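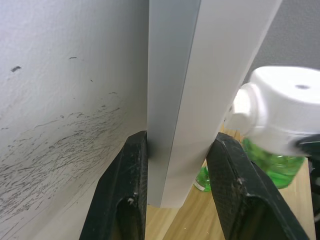 *Pencil marks on a white wall, with a pale gray panel standing beside it.*

**Keane opens its spring home refresh program to renters in Nerkbridge**

NERKBRIDGE, May — Keane, the neighborhood home-help company, is delighted to invite renters across Nerkbridge to take part in its spring refresh program, a friendly and free series of evening classes on looking after a rented room without upsetting the landlord or the bank account.

The program began as a few chats over the counter at our Narkau Street shop, and we never expected it to grow the way it has. Last year 284 people came along, many of them bringing a roommate or a parent, and we handed out 3,000 printed checklists before the summer was over.
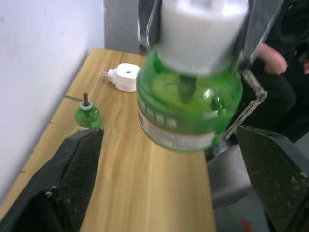
There are 5 classes this time, covering wall cleaning, small repairs, storage, tidy cords and the dreaded move-out inspection. Each one starts at 6:30 p.m. on a Wednesday and runs until the questions do — and there are always plenty of questions!

"People feel stuck with a room just because they don't own it," said Treasa Fahy, who leads the program. "I rented for years myself, and I'd have loved an evening like this, with a cup of tea and somebody patient to ask."

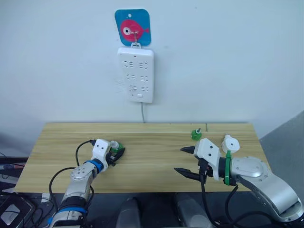
*A power strip hanging from a blue fish hook plate on a white wall.*

Places are limited to 100 per class, and booking is open now at the Keane front desk. For press questions, please ask for Dymphna Dunne, who will be very glad to hear from you.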